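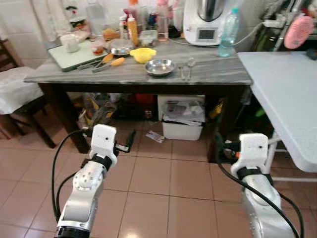
October 1, 2020 - the kitchen table again

Home | Diary | Recipes | Older entries | About

I had every intention of clearing the kitchen table before supper, and it is as full as ever. The shallow steel bowl has claimed the middle, with a fork and spoon beside it, and the two orange-handled knives are over by the pale green cutting board. I do love those knives, even if I never put them away.

The yellow lemon lid from the juicer made me smile this morning. I bought it in Forsyth back in March, at the little shop next to the bakery, and it has cheered up many a gray day since. The orange squeeze bottle lives at the back with the tall glass of pink and everything else that ought to have a shelf.

I keep telling myself I'll sort out what's under the table too - the bags, and the white bin with all its crumpled paper and packaging. I gave it 6 minutes on the kitchen timer once and found a birthday card I'd forgotten to mail!

Tomorrow I'll start with the cutting board and work my way right, and then soup, if there are still carrots.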